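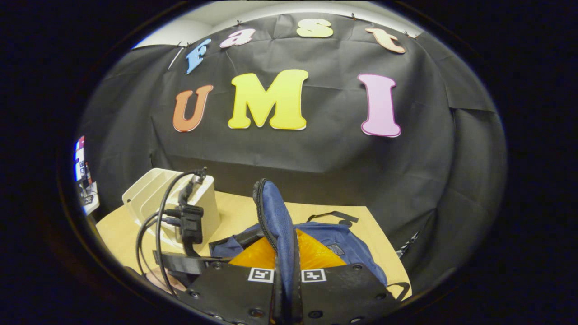 Does a retaken penalty count as one miss or two?

Posted by gaffer_in_waiting, March 22, 2020

With no football to watch, our lot have taken to arguing about football we have already watched. The match under dispute is the Gurnum Cup semi-final in September, Sriwong against Prundevari Town, crowd of 715 if you believe the bloke on the gate.

Prundevari get a penalty. Their number 10, Boonsong Sukprasert, hits it low to the left and the keeper saves it. Referee says the keeper was off his line, take it again. Sukprasert takes it again and puts it over the bar, the fence and the allotments. No third go was offered, although he did ask.

I keep the stats for our little prediction league and I've put him down for one missed penalty. My brother-in-law, who had money on it, says it was plainly two, as he personally suffered twice. Who is right? And would it have been different if a team mate had taken the second one?

buppha_k

One. The first kick is wiped out when the ref orders the retake, so as far as the record goes it never happened. There was one penalty awarded and one penalty missed. Your brother-in-law's suffering is real but it isn't a statistic.

On the second bit, yes, a different player can take the retake in normal play, as long as the referee is told who it is. If that had happened the miss goes to the second man and Sukprasert gets off with a clean sheet, so to speak. I've seen a captain hand the ball over very generously in those circumstances.

One thing to check is whether this was during the match or in a shoot-out after it. In a shoot-out you can't swap, the same player has to take it again.

Buppha Kamolrat (ref'd ten years of Sunday football, still have most of my hearing)

Terrace_Tel

two. he missed it 2 times. I was there and I don't care what the book says. Also keeper was never off his line, he was barely on the pitch most of that season

oldstopper

Buppha has it. I'd only add that if you're using the Clustska site for your numbers, be careful, because whoever types in the lower league games there sometimes enters the saved one and the retake separately. I once found a full back with more penalties missed than matches played. You can send in a correction and they do fix it, eventually. Mine took until the lad had retired.

If the bet was with a proper bookie, read their rules and not ours. They settle on what they say they settle on.

gaffer_in_waiting

Thanks all. It was in normal time, 83rd minute or thereabouts, so one miss it stays. I checked Clustska and they've got him down for two, and the crowd down as 3,000, so make of that what you will. Haven't told the brother-in-law about the first bit.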